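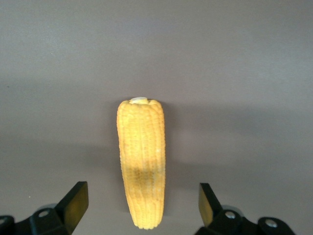
4.2 Seasonal objects on the mantel

Most households in the sample treated the mantel as two zones. The center was kept for something that stayed put all year, usually a mirror or a framed print, and the ends were changed with the season. This matches what Dawber found in her earlier work on window sills in Sedgwick, although the sills there were changed more often and with less planning. In the Murnlow homes, people tended to make the change in one sitting, often on a weekend, and then leave the result alone for weeks.

We coded each mantel visit for color, material and height. Color gave the clearest pattern. Of the 80 mantels recorded in August, the majority had a neutral wall behind them, either gray or off-white, and it was on these that owners were most willing to use a single strong color. A warm yellow reads clearly against gray even when the object is small, as with the ear of corn in Figure 2, and several owners described the same effect in their own terms. One said that her gray wall "lets anything yellow do the work." Owners with patterned wallpaper were more careful. They chose glass, plain white pottery or bare wood, and they spoke of not wanting the shelf to look busy.

Height was harder to code than we expected. Our first scheme sorted objects as low, medium or tall by eye, and the two coders disagreed often enough that we dropped it. The second scheme compared each object with the fixed piece at the center of the mantel, which gave better agreement but could not be used in homes without a fixed piece. Those homes are left out of the height results and kept in all the others.

The Duditz homes differed in one respect. Many of the fireplaces there had been closed up, and the hearth opening itself was used for display – baskets, stacked logs that would not be burned, a row of candles. In these rooms the mantel was changed less often, and owners talked about the hearth and the shelf as one arrangement. We did not plan for this, and the interview guide had no questions on it. The remarks we have come from the open part of the interview and should be read with that in mind.

Cost played a smaller part than the trade literature suggests. Owners reported buying few new objects for a seasonal change and relied on things already stored in the house. The exception was Skorkia, where a weekly market sold dried flowers and gourds close to most of the homes we visited. Purchases there are treated separately in Section 4.3.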